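Two Arms, One Bench
By Marisa Zuccaro
Dec 17, 2023

The two-arm bench at Flistov, a shared workshop, was built to sort and stack small blocks. Aishwarya Kurian did the mechanical work and Darragh Lynch wrote the control code, which he calls Doslow. Both have day jobs. The arms went onto their plates in August, and most evenings after that went into calibration.

The table is marked with blue tape. Each strip was laid by hand against a steel rule, and the corners were then measured and entered in a table that Doslow reads at startup.

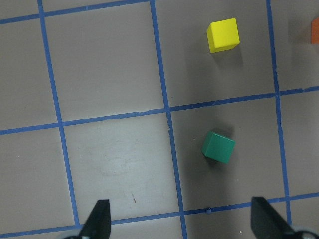

Lynch first tried to correct for the tape in software by fitting straight lines to it. The fit was poor near the edges of the table. He now stores each corner as its own point and interpolates inside the cell, with a worst error of about 2 mm.

Kurian's complaint was the cabling. A cable that is too short pulls on the wrist at full reach, and one that is too long gets into the work area. She settled on a loose loop at the left arm's gripper, clamped above the last joint.
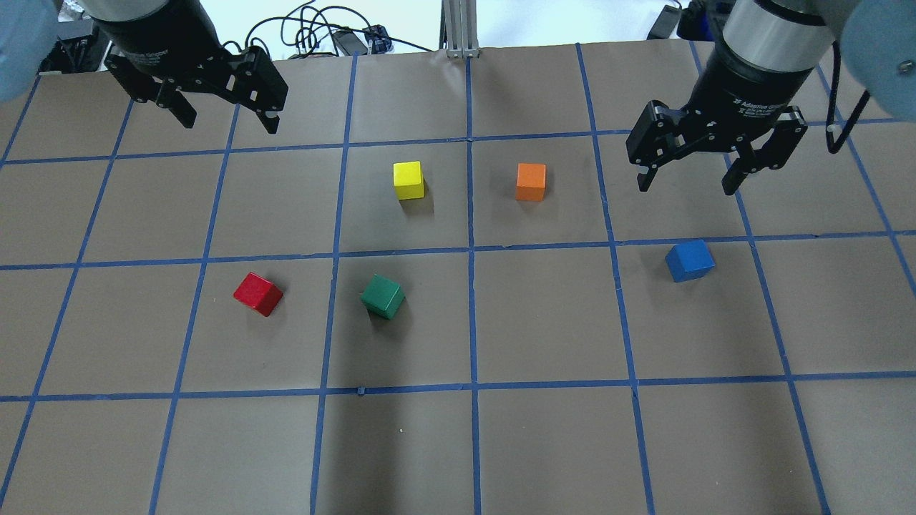

Sharing the table

With both arms mounted at the same edge, their reach overlaps in the center. Doslow handles this with a lock on each cell. An arm must hold the lock before it descends, and it gives the lock back once it has climbed to travel height. If both arms ask for the same cell, the one with the shorter path gets it.

The locks cover the fingers well enough. They do not cover the forearms, so a separate check compares the planned paths every 48 milliseconds and pauses the slower arm.

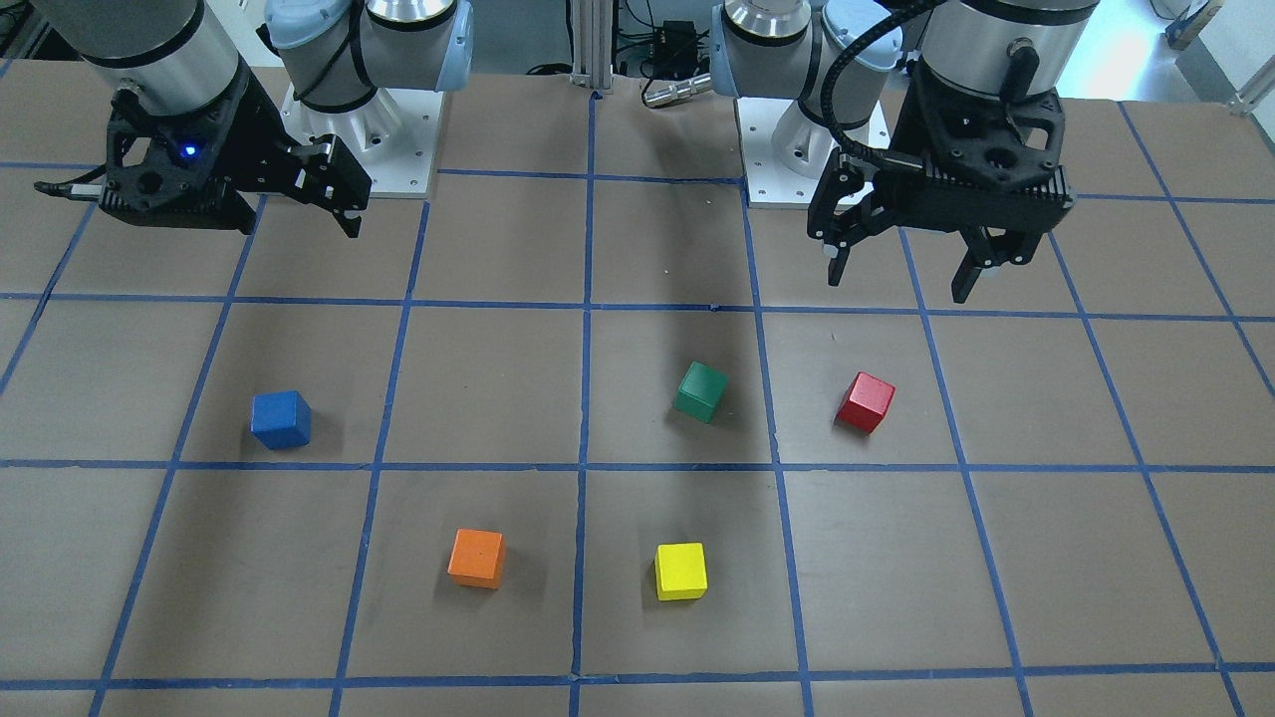
Could the same job be done with one arm?

Sorting could, at a lower rate. Handing a block from one gripper to the other needs two, and that was the part Kurian wanted to build.

Stacking is the current problem. The release height has to be right within a narrow band, and the wrist camera loses much of its view of the table once a block is held. With the red cube between the fingers and the blue one standing just ahead, the held block fills the bottom of the view. Lynch therefore takes the target position before the grasp and makes the last 4 cm of the approach without vision.
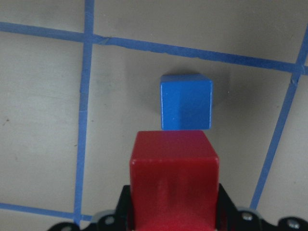 Grip force was set by trial. Kurian started low and raised it until a block stayed put through a fast wrist turn, then added a small margin. The fingers press on two opposite sides, so the red cube's top stays clear and its height can be checked against the blue one before the arm lifts. A force sensor from Schmieder is on order for the left wrist. Until it is fitted, the stacking routine runs at reduced speed with one of them at the stop button.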